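Kolden Table Surround, three-sided, streak pattern
Trarnen Workroom Supply > Tables & Surrounds > Kolden

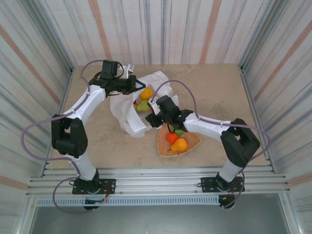
Back in stock. Same pattern as the February batch, same top, same price. If you were on the waiting list you should have had an email from Jolanta already, if not check your junk folder and then write to us.

Kolden is our table with walls. Back wall, left wall, right wall, front open. You stand or sit at the front and do whatever you do: bagging, sorting, small assembly, product photos, gift packing. Stuff stays on the table and doesn't end up behind it.

$785 complete (top, three walls, posts, front rail)
Walls only, no top: call or email, depends what table you have
Ships in two boxes
Last updated May 16, 2024

WHAT YOU GET

1 tabletop, beige, light mottled stone look
1 back wall
2 side walls, left and right. They are NOT the same, see below
Aluminum corner posts, silver
Front rail bars, aluminum, silver
Bag of bolts, hex key, spare end caps
Printed instructions, one sheet, both sides

Floor panel is not included. Dark gray one we use in the showroom is sold seperately, ask.

THE PATTERN

White background with thin vertical streaks, gray, blue and a muted orange. We only do the one pattern right now. People ask for plain white. Plain white shows every scuff and every thumb print, we did it for two years and had complaints for two years. The streaks hide a lot. They're pale enough that most stuff you put on the table still stands out against the walls.

White things on it, so-so. A white plastic bag is fine against the beige top, less fine held up against the wall. If most of your work is white on white, order the sample swatch first. It's free, postage too.

Streaks run up and down on all three walls. Where the walls meet at a corner the pattern does not match up. It won't. The post covers the join.

THE TOP

Flat. No lip, no drawer, no cutouts. Beige with a light mottle, looks a bit like stone. Matte enough that overhead lights don't bounce back at you.

Wipe with a damp cloth. Dish soap ok. No bleach, no scouring pads, no acetone. If tape leaves glue behind use a plastic scraper and warm water, takes a minute. Permanent marker is permanent, sorry.

Don't cut on it. Put a mat down. We sell tops as spares and at least half of those orders are from knife marks.

SIZE AND WEIGHT

Top width 55 in
Everything in both boxes together: 100 lb
Two people to lift it. Please. Box one is the heavy one.

Depth and wall height are on the spec sheet, Osaze keeps it current and will send the PDF. We took them off this page on purpose as they changed slightly between batches and we had people ordering lights to fit the old height.

Measure your doorway. The top ships in one piece.

PUTTING IT TOGETHER

Posts first, hand tight. Then back wall. Then the sides. Then go round again and tighten everything. If you tighten as you go the last side wall will not line up and you'll be undoing it all.

Side walls: L and R are marked on the bottom edge in pencil. Look for it before you start. The holes are offset, so swapping them gets you a gap at the back corner.

Front rail goes on last. It runs nearly the full width of the table at the front edge, several bars side by side, parallel. Line up the ends, bolt, check nothing rocks. If it rocks it's nearly always the left post, loosen and reseat.

Keep the packaging a couple of weeks in case something has to come back.

PLACEMENT

Works against a wall or out in the room. If there's a floor vent or a slotted grille at the front where you want it, don't let boxes pile up over the slots. Leave yourself room at the front, more than you think, you need to step back from it now and then.

Level the floor side to side. Bags and tubes roll on this top if it's off even slightly. Front to back matters less.

Light: from above and a little forward. If the light is behind the back wall you get a shadow straight across the middle of the table, right where your hands are.

PACKING AND BAGGING, SOME NOTES FROM THE SHOP

We use one ourselves for the small parts orders so this is from that.

Work in the middle of the top. Keep the corners for things waiting. Thin plastic bags slide on this surface, good when you want to pull one toward you, annoying when you want to open one. Press the bottom edge with two fingers and lift the top layer, it'll open.

Don't stack filled bags against the side walls. The walls are there to stop small stuff escaping, they're not shelving. Leaning a light box on them is ok. Leaning yourself on them isn't.

Labels: stick them on before filling. Flat bag, flat table, straight label.

Clear down at the end of the day. The corners collect bits, twist ties mostly. A soft paintbrush gets into the corner better than a cloth.

CLEANING THE WALLS

Dry cloth first, then slightly damp. Work up and down with the streaks. No solvents on the print. Don't tape things to it, the tape takes a bit of color with it when it comes off. If you need to hang a packing list, clip it to a post.

Posts and rail: any cloth. They get finger marks, that's bare looking silver aluminum for you. Glass cleaner on the cloth (not sprayed) if you care.

SPARES

Tabletop, beige mottle: part 253
Wall, left / wall, right / wall, back: order by position, say which
Post, corner: sold singly
Rail bar: sold singly, say how many
Bolt bag: free for the first year, after that you pay postage

Orders for spares go to Cyprian Wasilewska. Put the batch letter in the subject line. It's on the sticker under the top, front right. If the sticker's gone a photo of the post end cap will do it, he can tell from that.

FITS WITH

Malinowski clip shelf: yes, on the posts. Not on the walls.
Malinowski roll holder: yes, use the short bracket
Otier lamp arm: yes, older clamp needs a rubber pad or it marks the post
Otier floor mat: yes, any size, it just lies there
Old Trarnen flat-pack table: walls fit with the adapter strip. Order the strip at the same time, otherwise it's two lots of shipping

QUESTIONS WE GET

Can I have just two walls?
Yes. Leave one off. The price doesn't change, it's all boxed together. Don't leave off the back one though, the sides need it.

Does the front close?
No.

Is there a bigger one?
Not at the moment. You can stand two next to each other, there'll be a double wall between them. A few customers do this and say it's fine. Konrad is looking at a wide version, no promises on when.

Can I drill the top?
You can, warranty stops there. Drill from the top face with tape over the spot and a scrap board underneath, or it'll chip.

Is it noisy to work in?
Bit quieter than a bare table in our opinion. Haven't measured it.

Can I get the walls in my own pattern?
For large orders, talk to Zbigniew Makowska. For one or two, no.

Can I collect?
Yes, by appointment. Bring a van or a proper wagon, the top box won't go in a hatchback, we've tried more than once.

My back wall has a slight wave in it
Normal out of the box. Loosen the top bolts, leave it overnight in the warm, tighten again. Still wavy after that, write to us and we'll swap it.

SHIPPING AND RETURNS

Curb side delivery is in the price. Inside delivery is extra and has to be booked, the driver will not do it on the day however nicely you ask.

Check both boxes before you sign. Corner damage on box one especially. Write it on the slip even if teh driver is in a hurry.

Returns: 30 days, unassembled, original boxes. Assembled ones we take back case by case. Return freight is yours unless we sent the wrong thing.

Warranty two years on posts and rail, one year on walls and top. Cuts, burns, marker and tape damage not covered.

CONTACT

Orders and waiting list: Jolanta Cieślak
Spec sheet, sizes, will it fit: Osaze Bako
Spares: Cyprian Wasilewska
Large orders: Zbigniew Makowska
Everything else, Konrad Cieślak, phone is better than email, mornings

Add to order | Ask for swatch | Spec sheet (PDF) | Back to Tables & Surrounds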